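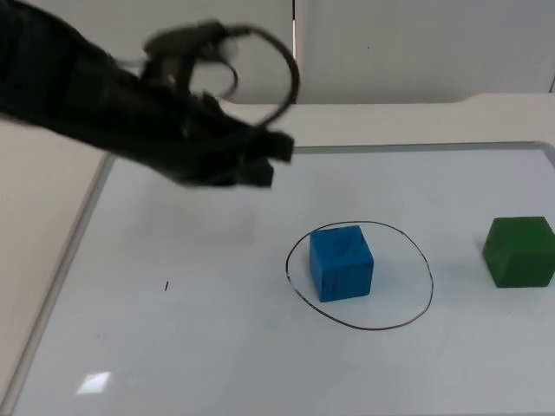

Whiteboards that won't wipe clean: resurface or replace?

We use cookies to remember your settings and to see which pages are read. By carrying on you accept this. Manage cookies

vernon_t
I look after the teaching rooms at an adult learning centre in Kokbridge and have three boards that have gone past the point of ordinary cleaning. They are painted steel, wall mounted, and were second-hand when we got them. Writing comes off with a dry wiper but leaves a grey haze, and if you leave it over a weekend you can still read it afterwards. Red is the worst. The maths tutor has stopped using red altogether.

I have two prices for replacing the big one in Room 3. Daltik want £379 for a painted steel board delivered, and Skarkmont want £392 for what looks to be the same size. Neither includes taking the old one down. The alternative is a stick-on film or a resurfacing paint, either of which would be a lot less. The board sits in a recess 925 mm high, so I can't just buy any standard size and hope.

Has anybody used film or paint on a board that gets written on all day? I am not interested in home office use, there is plenty written about that already.

FlorenceP
Used the paint two years ago on a pair of boards in a primary school. It was fine for a term and a half. After that it ghosted worse than the original surface and you could see the roller marks when the sun came round. We ended up replacing both, so we paid twice.

If you do go that way, the surface underneath has to be completely free of marker residue and grease or the paint won't take. By the time you have got it that clean you may find you don't need the paint.

niloufar.n
What are you cleaning them with at the moment?

vernon_t
Whatever is in the cupboard. Spray cleaner from the wholesaler, and I know for a fact that one of the evening people has been using furniture polish.

niloufar.n
Then I would hold off on spending anything. Furniture polish leaves a film, the ink sits in the film, and the next wipe spreads it about. I have seen boards come back that people had written off.

What I do:

Dry wipe first with a clean cloth, not the felt wiper. Felt wipers are full of old ink.
Isopropyl alcohol on a fresh microfibre cloth, small area at a time, turning the cloth often. Open a window.
Warm water with a drop of washing-up liquid, then plain water, then dry it off properly.
Leave it overnight before anyone writes on it.

Try it on a bottom corner before you do the lot. If the corner comes up white and a new pen wipes off it without a haze, the coating is sound. If the corner still holds the ink, the coating has worn through and no cleaner will help.

FlorenceP
Agree with the corner test. Don't agree with alcohol as a regular thing though. It dulls painted boards over time. Once or twice a year is all right, weekly is not.

niloufar.n
I didn't say weekly. For weekly I use water and nothing else.

FlorenceP
Fair enough, but people read these threads and then buy it by the gallon.

Josée Bélanger
I teach French in a church hall with a board on an easel, so a smaller job than yours, but I had the same haze. In my case it was the pens. The hall had bought a cheap box and they dried very hard. I changed to a different make and the problem went within a month without my doing anything to the board.

An old trick for the marks that are already there is to write over them with a fresh pen and wipe while it is still wet. The solvent in the new ink lifts the old ink. It works on single words. I wouldn't do a whole board like that, you would be there until supper.

hanh_sam
Seconding the pens. Store them flat as well. If they stand tip up in a pot the tip goes dry and you get a scratchy line that is harder to shift.

On replacing, can I ask why you are only looking at painted steel? Vitreous enamel is dearer but it doesn't wear in the same way. We had enamel boards put in at my last place and they were still good when I left, with plenty of abuse in between. If a painted board in a busy room lasts five or six years and an enamel one lasts twenty, the painted one isn't cheap.

vernon_t
Budget, mainly. I can get a few hundred pounds past the office without a form. Over that it has to go in with the February round and then I wait until summer.

I'll ask both firms for an enamel price all the same. I hadn't realised the one in the quote wasn't enamel. The Daltik sheet just says "magnetic steel".

hanh_sam
"Magnetic steel" tells you what is behind the surface and nothing about the surface. Melamine ones are usually not magnetic, painted and enamel both are. Ask them outright and get it in writing.

FlorenceP
Also ask whether the size they quote is the writing area or outside the trim. With your recess that matters. We had a board turn up that was the right size on paper and wouldn't go in, the trim added enough on each side to foul the plaster.

vernon_t
Good point. My 925 is the clear opening, plaster to plaster, and it isn't square. It narrows a little towards the left.

Josée Bélanger
Then you want the board a good bit under, and a fillet of wood to make up the difference. Or hang it proud of the recess and forget the recess exists.

niloufar.n
I'd hang it proud. You can go bigger, and you get a flat ledge behind it which can be boxed in. Check what the wall is made of first, enamel boards are heavy.

vernon_t
Did the corner test in Room 3 on Thursday after the last class had gone. Alcohol, then soapy water, then plain, left overnight. The corner has come up noticeably whiter than the rest, to the extent that it now looks like a mistake. Black and blue wipe off it with no haze. Green leaves a trace. Red still leaves a pink mark, though you have to look for it.

The cloth was disgusting. I went through a good many of them.

niloufar.n
That is a sound coating. I would do the whole board and put the money towards something else.

FlorenceP
I'd call it a partly sound coating. If red is staining already on a freshly cleaned patch then it has started to go. You might get another year. I would clean it now and put the enamel one in for February, so that you aren't caught out.

niloufar.n
Red stains most things. I wouldn't condemn a board on red.

hanh_sam
You can both be right here. Clean it, use it, get the price in anyway. An application you don't use costs nothing.

vernon_t
That is more or less where I have got to. I'll clean all the boards over half term. The two smaller ones are in better condition and I suspect they only need the polish taken off. The furniture polish has been moved to my office.

For anyone who finds this later, Skarkmont came back and said theirs is painted, and enamel in that size would be a special order. Daltik haven't replied yet. I also bought pens from Nguyen on the high street to try against the wholesaler's. Too soon to say, but they wipe off the clean corner better than the old ones do.

Josée Bélanger
Which tip, bullet or chisel?

vernon_t
Bullet. The chisel ones go missing.

hanh_sam
Let us know what Daltik say about the enamel. I have a board to order myself in the spring and I'd like to know if they will cut to size.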